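How to Set Up a Patio Table for Painting and Laptop Work

A glass patio table can serve as a desk in the morning and a painting table after lunch, as long as each thing on it has a place. These steps are for a round table, where the usual corner-by-corner advice doesn't help much. Mine is a Gokatby, 35 inches across. Setup takes me less than ten minutes.

What you need

- A soft cloth and plain water
- A mouse pad, if you use a mouse
- Paint set, brushes, paper
- A drink with a lid
- A flat book or tray to hold down loose sheets

1. Wipe the glass. Textured glass holds dust and pollen in the low spots, so wipe in circles and then once straight across. Let it dry all the way before any paper goes down.

2. Pick your seat. Sit with the sun behind one shoulder. Glare off the glass is worst when the sun is in front of you, and by 4 p.m. on my patio I have to move one chair over.

3. Keep the middle for whatever you are working on. Everything else goes toward the rim.

4. Put the mouse on a pad. An optical mouse often skips on bumpy or clear glass. A patterned pad works as well as a plain one. 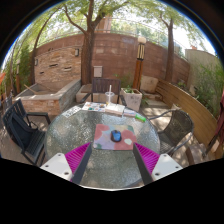
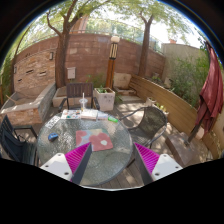
5. Line up the paint supplies on the far side. The palette should be within reach but past the paper, so that you don't drag a sleeve through it. If you paint left-handed, shift it to the left.

6. Give the drink its own spot. A cup with a lid and straw is best. Keep it away from the rinse water - I have dipped a brush in iced tea more than once.

7. Weigh down the paper. A light breeze will lift a single sheet. A closed book on one edge is enough for dry sheets, but clip wet ones to a board.

Switching over

When you go from painting to the laptop, close the palette first, then move wet sheets indoors to dry flat. Wipe the glass again before the computer comes out. Watercolor comes off easily while it is fresh. Dried paint in the texture needs a damp cloth left on it for a few minutes.

Bring the mouse and pad in at night. Dew will curl the pad, and the foam backing takes a long time to dry.

Last updated: August

Related
Cleaning Textured Glass Tabletops
Pluta Outdoor Cushions: Washing and Storage
Watercolor Storage for Small Spaces
Planters That Fit a Narrow Patio

Contact | Copyright Drindinano Home Notes | Back to top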